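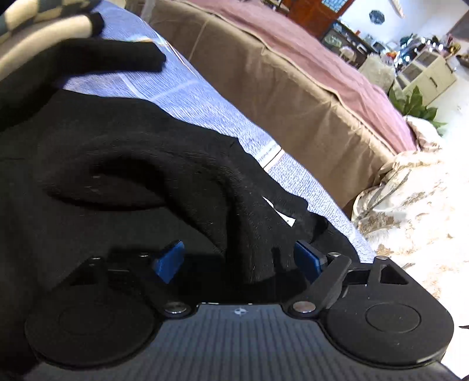 Dos puntas azules, inclinadas la una hacia la otra.

**1/** Ya puedo escribir sobre el abierto de Hivgate en Mudholm, en noviembre. Fuimos 199 jugadores. Yo terminé con cinco victorias y tres derrotas, con un mazo de Marea que casi todos me habían desaconsejado. Escribo en español para practicar, les pido paciencia con mis preposiciones.

**2/** Primero, el formato. Mazo principal de 30 cartas, reserva de ocho, al mejor de tres partidas. Fue el primer torneo grande donde se permitía la expansión Zunow completa, y por eso muchas listas todavía estaban, digamos, sin cocer.

**3/** El mazo que más encontré fue Campanario. Lo enfrenté en cuatro rondas de ocho. Su plan es sencillo: poner el Campanero en el segundo turno, protegerlo y hacer que cada hechizo del rival cueste uno más. Contra Marea eso duele mucho, pues yo vivo de los hechizos baratos.

**4/** Mi respuesta fue llevar tres copias de Lodo Profundo en el mazo principal. La mayoría las tenía en la reserva. Gunnel Westerberg me dijo antes de la primera ronda que era "un lujo de persona nerviosa". Gané tres de las cuatro partidas contra Campanario, así que acepto la descripción.

**5/** Lo que no preparé bien fue el espejo. En la quinta ronda me tocó Huia Goodwin, que también jugaba Marea, pero con dos Faros en lugar de mis Boyas. El Faro llega un turno más tarde y deja mirar las dos primeras cartas del mazo. En una partida larga, esa diferencia es enorme. Perdí dos a cero.

**6/** Un error mío del segundo juego, por si a alguien le sirve: gasté Resaca para devolver a su mano una criatura que ya había atacado. Tenía que esperar al final de su turno. Lo sabía y lo hice igual, con mucha seguridad.

**7/** Sobre el arbitraje. En la sexta ronda hubo una duda con Lodo Profundo y las criaturas que entran agotadas. Ylva Haugland, que era la jueza de mi zona, explicó que el Lodo mira el estado de la criatura al resolverse y no al jugarse. Es decir, se puede responder. Yo llevaba meses jugándolo mal a mi favor. Perdón a mi club.

**8/** Ganó Hashini Kanagaratnam con una lista de Brasas que nadie de mi mesa había visto. Llevaba una sola copia de Ceniza Lenta y la encontró en el último juego de la final. Algunos hablan de suerte. Tenía también seis cartas para robar, entonces no me parece tanta suerte.

**9/** Mi puntuación pasó a 3010. Para quien no sigue la clasificación de Hivgate: con eso puedo entrar a los torneos regionales sin pasar por la fase previa. Cuando empecé tenía 1643 y perdía contra el mazo de iniciación.

**10/** Mi reserva, porque me la preguntaron varias veces:
- 2 Silencio de Sal
- 2 Red Vieja
- 1 Faro
- 1 Ancla Rota
- 2 Niebla de Puerto

La Red Vieja no la usé ni una vez. El Ancla Rota entró en todas las rondas contra Campanario y volvería a llevar dos.

**11/** Cambios para el próximo: fuera una Boya y las dos Redes, dentro dos Faros y la segunda Ancla. Gøran Viklund insiste en que debo bajar a dos Lodos. Lo probaremos en la tienda Howlader, donde jugamos por la tarde, a partir de las seis.

**12/** Una pregunta para los que juegan Brasas: ¿guardan Ceniza Lenta en la mano inicial contra Marea, o la cambian? He leído las dos opiniones y ninguna explica qué hacer si el rival empieza. Leo las respuestas esta noche, despacio y con diccionario.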